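Table Setters and Folders Wanted for the Purkanthorpe Supper Room
Part-time, paid, evenings and Saturday mornings

We're looking for four people who like a well-laid table! The Purkanthorpe Supper Room is opening for its third season, and we need a small crew to get the linens folded, the bowls out and the long tables dressed before our guests come in, then to put everything back where it lives at the end of the night.

The job sounds simple and mostly it is, but there's a real pleasure in it once your hands know what they're doing. You take a cloth out of the stack, shake it, find the corners, fold it to the width of the place setting and set it down next to the bowl. Then you do it again, and by the time the last table is finished the room looks like somewhere you'd want to sit for three hours (people do, so bring comfortable shoes).

We seat 56 on a full night. Each place gets a folded cloth, a bowl, a spoon and a water glass. Our tables wear fabric covers the whole season, and the covers need smoothing by hand before anything goes on top. Start from the middle and push out toward the edges. Small wrinkles are fine with us, big ridges make the glasses tip.
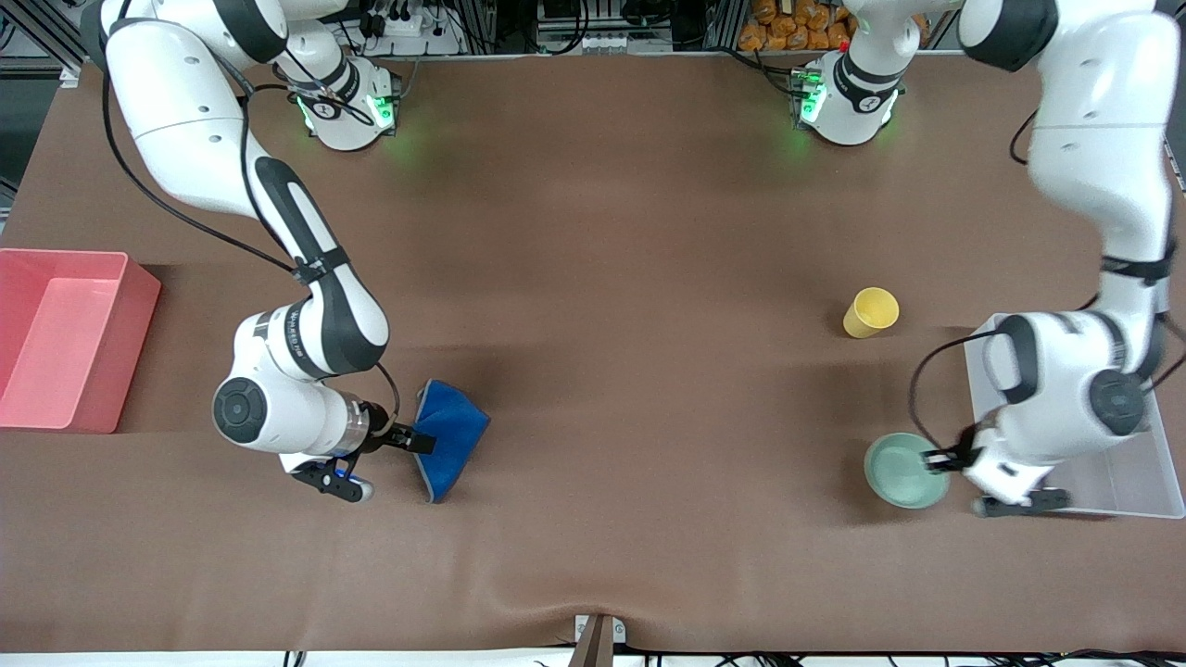

Folding is what new crew members ask about most, so a little more on that. We use two folds. The Narent is a plain long rectangle for weeknights, and the Araya is a triangle with the loose side tucked under, which we save for Saturdays and private parties. You don't need to know either one. You'll spend your first paid shift learning both from someone on the current crew, and everybody gets the Araya wrong for a while. We still do sometimes, when the cloths come back from the laundry a bit stretched.

Bowls get carried two at a time, never stacked up your arm. Please check every rim with a fingertip before it goes on the table. Chipped ones go in the crate by the back door and don't come out again.

What a shift looks like

Weeknight shifts start at 3:30. Covers and cloths come first, then bowls, then glasses, and we try to be done by 5:15 so the crew can eat together before the doors open. Yes, supper is included, and it's the same supper the guests get! After service there's clearing, shaking out the cloths, sorting them for the wash and wiping down. Saturday mornings are quieter: counting linens, mending small tears if you sew, and ironing for anyone who finds ironing relaxing. (Two of us do.)

You'd be a good fit if you

are happy working with your hands and on your feet
can lift a crate of 10 bowls from a low shelf
notice when a setting is crooked and want to fix it
can do at least two shifts a week through the end of May

No restaurant experience needed. We've had students, retired folks, a piano tuner and a couple of parents who wanted an evening out of the house, and they've all been great company. You do need to be 16 or older.

Pay is $18.50 an hour plus a share of the tip jar. We also cover the bus fare from Tokudari if you're coming in from that side.

How to apply

Stop by any weekday between 2 and 5, or write to us at 40 Mill Lane, Purkanthorpe. A few lines about yourself and the evenings you're free is plenty, and no résumé is required. We'd like the new crew in place by the end of October 2023, and we'll invite everyone who applies to a short try-out hour, paid, with tea and cake after.

Come fold with us!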